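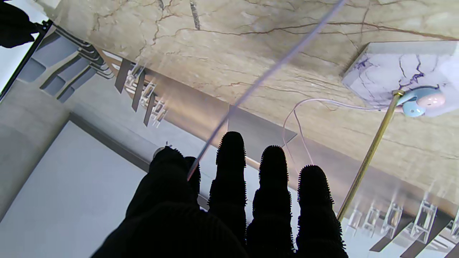 Handout 5: Thin, Floppy and Tangled

Posted Feb 7, 2026 by the Rendoler course desk
Shares 0 Comments 2
Search handouts Go

Welcome back, everyone! Up to now our grippers have dealt with stiff things that stay where you put them. Now we get to cables, and I've been looking forward to this one since October — a cable has a new shape every time you touch it, and that's what makes it such great practice.

Task for the Magalhães bench: start with earphones in a tangle on the marble, finish with a cord that has no crossings between the plug and the split. Teams work in pairs, one person per hand. Log every attempt in Stisteo, including the bad ones (the bad ones are gold!).

5.1 Finding a place to hold

Look for a part that's bigger than the cord. An earbud, a plug or an inline piece gives the fingers something to close around, and it tells you which way the cord leaves. Loops are tempting and mostly a trap: pull on one and the others get tighter.

With two hands, decide before you move which one holds and which one works. The holding hand stays still. The working hand opens one loop, lets go, and backs off far enough for the wrist camera to get a fresh look.
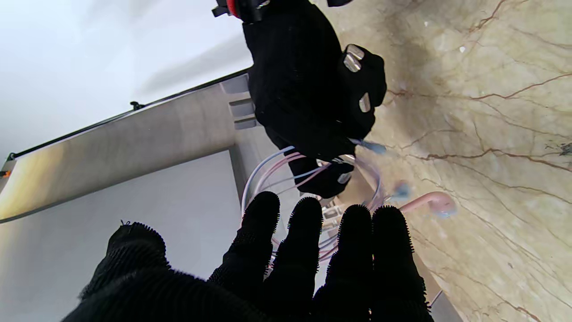
Why don't we just pull both ends apart?
Because a loose tangle turns into a knot that way. Widen the loops first, then draw one free end back through the last crossing it made.

5.2 Pinching a single strand

Once a strand hangs free, close slowly and watch the cord as well as the fingers. A thin wire can slide along a fingertip and still look held. Give it a small tug sideways, never down its length, and see if the curve changes shape. If it does, you have it.

Gloves matter more than you'd think. Fuzzy fibers blur the edge of the fingertip on camera, so your vision code may put the contact point a little too far out. Check your offset before you blame the planner — I lost almost 700 attempts to that one last term, out of the 3,754 in our Roltport log!

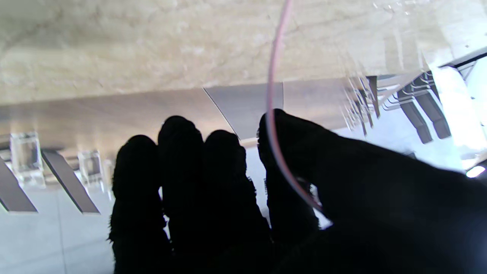 A reader from last term's class wrote in to say that pale cords on pale stone were the hardest part for her team, and that they did much better after training on the strand's curve and leaving color out of it. She also wished they had saved their failed pinches from the first session.

5.3 Before next class

Bring 600 labeled stills per team, split by hand. Mark each one "free", "touching" or "pinched". If two of you disagree on a label, keep both and write a line about why. Read the Stisteo notes on dropped grasps, up to the part on slip.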